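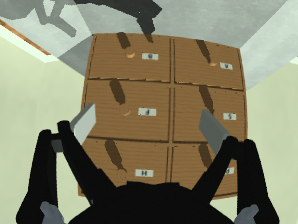 About our group

2 min read

We are a small research team at Kirkegaard, working from the second floor of the Grostisbridge building. Our subject is how a robot arm can learn to open things that people open every day: drawers, cupboards, boxes with lids. The group was started by Nisha Malhotra, who still leads it and still reads every log file.

Our main project has the name Jikholm. It is a method for training in simulation, where the arm practises on a cabinet with labelled drawers. We tell the method which drawer we want, and it must choose the knob, bring the gripper to it and pull. The method uses the view from the gripper together with a view of the whole room. In our early work we used the room view alone, and the arm often went to the neighbour of the correct drawer. 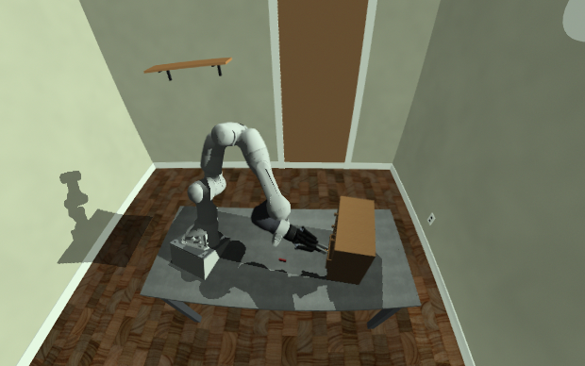 The Jikholm room, with the gripper close to a handle of the cabinet.

For each training run we change the colour of the walls, the direction of the light and the place of the cabinet on the table. Shadows were a big trouble for us. A knob with a long dark shadow can look like a much longer knob, and the first version of the method tried to grasp the shadow. We now train with many kinds of light, and this mistake has become rare.

Our last full test had 2387 attempts. We recorded every one, also the bad ones, and we sorted the failures by hand into 25 types. The most common type is a gripper which arrives at the right knob but at a wrong angle. We are working on this now with our partners in Kerkmont, and we hope to share new results in November.

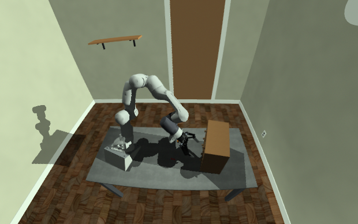
Arm and cabinet in simulation, gripper open.

We welcome students who like patient work. You do not need to know robotics before you come, but you should be able to program a little and to write clearly about what went wrong. Visitors are also welcome at our Grostisbridge office, if they write to us first.

Contact us | © Kirkegaard | Back to top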